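Housekeeping Practice, Unit 2
Handout 5: Waste in the domestic kitchen
Prepared by Rafia Bangash. Practical sessions: Issa Hakim.

Read before the November practical. Bring a pen, closed shoes and the record sheet from the back of this handout.

1. Scope

Handout 4 dealt with food storage. This one deals with what is left after the food has been used: where it is put, how long it stays there, and how it leaves the room. It covers dry packaging, soiled packaging and food scraps. It does not cover cooking oil, batteries, broken glass or medicines, all of which are in Handout 9.

2. Terms used

Container: any open or lidded vessel used to hold waste in the room.
Liner: a bag fitted inside a container and removed with its contents.
Dry packaging: wrappers, cartons, bags and cups that carry no liquid or food.
Soiled packaging: the same items with residue on them. A cup with a ring of coffee inside it is soiled. A cup that has been rinsed and drained is dry.
Point of use: the place where the waste is made, normally the worktop, the hob or the table.
Clearing round: one pass through the room in a fixed direction, collecting waste only.

The word "rubbish" is used below for everything in the container, whatever it is made of.

3. Types of container

3.1 Fixed bin. Stands in one place, usually against a wall or at the end of a run of units. The round metal-rimmed type is common. Its depth hides the contents from anyone standing to one side, so the level has to be checked from directly above. Light packaging settles in a loose heap and takes up far more room than its weight suggests.

3.2 Portable bucket. Has a handle and is carried to the point of use. It can be placed on a low stool to bring the rim nearer to the hand and reduce bending. The stool must be level and its top should be wide enough to take the whole base of the bucket. Do not use a stool with a loose leg. A wire handle should be folded down to one side while the bucket is being filled.

3.3 Worktop caddy. Small, lidded, for food scraps only. Not used in this practical.

Students often ask which is better. The fixed bin suits a kitchen where one person works close to it. The bucket suits a clearing round, or a room with an island, where waste is made on more than one side. Many households have both and empty the bucket into the bin, which is acceptable provided liquids are poured off first.

4. What goes in, and in what state

Most kitchen rubbish by volume is packaging. Cups, snack wrappers, thin plastic bags and drinks cans make up the greater part of it, and all four hold air. The following order applies at the container:

(a) Empty any liquid into the sink.
(b) Flatten cartons and boxes along their folds.
(c) Press the air from bags and fold them once.
(d) Nest cups where they are of the same size.
(e) Drop the item in base first. Do not throw.

Cups left on their sides waste the most space and may drain into whatever is underneath. Check the inside of each paper cup before it goes in.
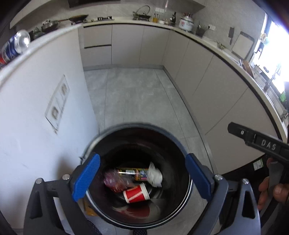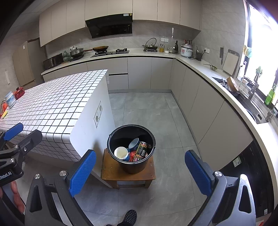 Mixed packaging in a round bin, first, and in a bucket on a stool. Note the cups lying on their sides in both.

5. Placing the container

5.1 Keep it off the walking line between sink, hob and table. The end of an island is a good position for a bucket, as it can be reached from either long side.

5.2 Do not block a socket or a switch. Where there are sockets in the end panel of an island, leave enough clearance for a plug and its lead, and move the container before anything is plugged in.

5.3 Keep it away from the hob. Wrappers and thin bags catch easily. In the training kitchen the minimum distance is 40 cm, measured from the nearest edge of the hob to the rim of the container.

5.4 Watch hanging cloths. A tablecloth that drapes over the side of a table or island will touch the rim of a container pushed in close beneath it, and will pick up residue. Either fold the cloth back or draw the container out.

6. The clearing round

Work clockwise from the door. Carry the bucket in the hand you write with least.

Step 1. Table or island. Take empty packaging only. Full boxes and cartons stay where they are until the household has been asked.
Step 2. Worktops, left to right. Lift each item, look inside, then decide.
Step 3. Hob. Remove nothing from a pan. Pick up packets left beside it.
Step 4. Floor, including the strip below the units.
Step 5. Return to the door and put the bucket down. Wash hands.

The round should take no more than 15 minutes in a kitchen of ordinary size. Wiping and sweeping are separate rounds and are marked separately. Students who combine them lose marks for order of work, even when the room is left clean – this caught out nearly half of last year's group.

7. Emptying and cleaning

Empty at two-thirds full. A liner filled to the rim cannot be tied without pressing the contents down by hand, and this is not permitted. Tie, lift straight up, and support the base of the bag if there are cans in it.

Wash the container once a week with hot water and washing-up liquid. Dry it upside down. The underside of a metal rim traps residue and needs a small brush. A stool used as a stand is wiped on top and down the legs with a well-wrung cloth, then left to dry before the bucket goes back on it – standing water will lift the finish on wood.

8. Record sheet

Fill in one line for each container emptied:
Time / Type of container / Level on emptying / Soiled items found / Initials

"Level" is entered as a fraction: one-third, one-half, two-thirds, full. Do not write "OK".

9. Working pairs

Kamran Ansari and Aidan Ó Conaill take the fixed bins. Zeeshan Pirzada works with Issa on the bucket round, then changes over. All other pairs are on the list by the door.

Completed sheets go in the tray by 4 pm.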